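Category: Help > Sample Bottles & Trays

Small Bottles and Trays: Frequently Asked Questions

These are the questions Rirnstead customers send us most often about small bottles, the trays they sit in, and how to keep a set in order. If yours isn't covered, write to the address at the bottom.

What sizes do the small bottles come in?

The Akar bottles come in two sizes. The shorter one is item 140 and the taller one is item 216. Both use the same cap, so you can order spare caps without checking which bottle you have.

Can I see through the tan bottles?

Partly. The color is a light brown tint and lets some light through. You can usually tell a full bottle from an empty one by holding it near a window. Reading a fill line to the millimeter is harder, and for that we suggest a clear bottle.
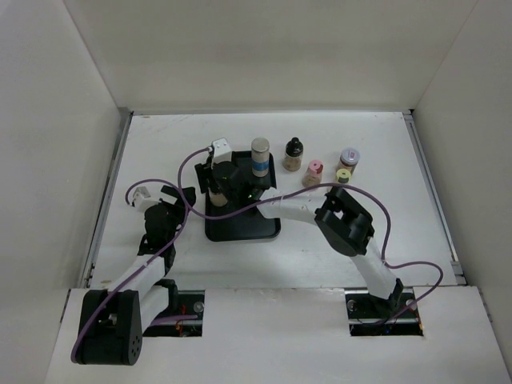 Do I need a tray?

No. Small bottles stand up fine on a level surface. A tray is useful if you move several at once, if you store them in a drawer, or if you want drips kept off the table. Most people who buy more than a few end up ordering one.

Which tray should I order?

The Kolex tray, item 414, is the one we sell the most of. It is black and rectangular, with a raised edge. The Jaramillo tray is deeper and suits taller bottles, but it takes up more shelf space. Measure your shelf first. Trays that have been used can't be returned.

How do I pack a tray so the bottles don't tip?

1. Wipe the tray and let it dry.
2. Check that every cap is tight.
3. Set the tallest bottles in first, along the back.
4. Fill in toward the front with the shorter ones.
5. Close any gaps wider than a bottle with a folded cloth or a foam strip.

Carry the tray level with both hands. If it has to travel in a car, put a lid on it or wrap the whole thing.

Where should the tray go while I'm filling it?

Lids and labels go missing more than anything else we sell, and most of them are lost at the filling stage. Clear the table before you bring anything out. Put the tray in the center, the way it is in the photo, with open surface on both sides of it. Bottles waiting to be filled can stay on one side and finished ones go straight into the tray. Keep caps in a bowl so they don't roll off.

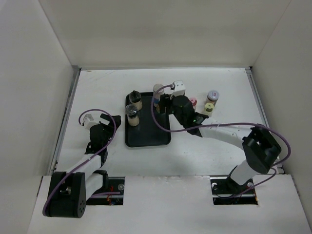

Labels are sold on rolls of 1259 and fit both bottle sizes. Stick them on before filling, when the outside of the bottle is clean. A dark tray like the one shown makes pale labels easy to read from above, so a small round label on the cap works well too. For white trays we sell the same labels with a blue border.

How do I clean the bottles?

Warm water, a drop of dish soap, and a narrow brush. Rinse twice and dry them upside down with the caps off. They are not dishwasher safe. The trays can be washed in the sink the same way.

Can I return an unopened pack?

Yes, with the order number. Opened packs can be exchanged only if something is cracked or missing. Orders placed in November can be sent back through the end of January.

Contact: Rirnstead Customer Help | © Rirnstead | Back to top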